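# Is a humanoid hand worth it for picking boxes off a belt?

**Hongmei Kong**

A few of us share a workshop and we've been putting together a small sorting cell: belt, arm, hand on the end. The boxes come down the belt, the arm is supposed to grab each one and put it in a tray. Simple on paper. After 18 evenings I have 1,664 logged attempts and I'm no longer sure the hand is earning its place.

The tall boxes are the worst. The fingers close, the box twists, and then it either leans on the rail or goes over. My workshop mates say it needs better tuning. I suspect we fell for something that looks good in videos. Has anyone here done this at home scale and kept the hand? I'm not interested in what a sales page says.

## Replies

### Jannik Kettler

I'd want to see your numbers split by box before blaming anything. 1,664 attempts with five kinds of box in the mix tells you very little.

That said, I share the doubt. I ran a fingered hand on my own belt in April and went back to a plain two-jaw gripper. Fingers give you a lot of joints to get wrong, and a box has flat sides. Two flat jaws on two flat sides is hard to beat.

Things I would check, in this order:

1. Belt speed. Stop the belt completely and try 4 picks by hand-jogging the arm. If those fail too, forget timing.

2. Where the hand comes in. With a tall box, go for the middle or a little higher, and get the thumb and fingers square to the sides before closing. Mine came in from the side with the thumb under the fingers, so the thumb touched first and pushed.
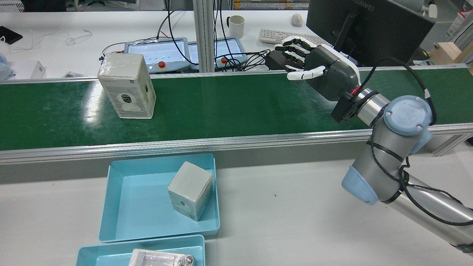
3. The wrapping. Clear tape is slick, and it throws glare too. If you use a camera to find the box, put a plain paper sleeve on one and compare. I lost a week to reflections that I had put down to a bad grip.

4. The cable. If it is looped around the arm, move the wrist through its full turn and watch for a tug at the end. A small pull there is enough to spoil the approach.

If all four look fine and the tall box still goes over, I'd say you have your answer about the hand.

### Gevoria

just buy a suction cup. done

### Wunetti

Suction on taped boxes isn't as "done" as the reply before mine makes it sound. The cup leaks at every tape edge. It worked for me on smooth cartons and was hopeless on anything wrapped in wrinkled foil.

I don't agree with Jannik on the two-jaw gripper either, at least if your trays hold mixed shapes. Mine did 1,913 picks with a fingered hand before I took it apart, and it was decent on cubes and bad on anything tall and light. I never found a setting that fixed the tall ones. What helped was a strip of rubber on the fingertips and closing at half speed - boring, but cheap to try before you spend money.

I'd also be wary of anyone who says tuning will sort it out and can't tell you which value to change.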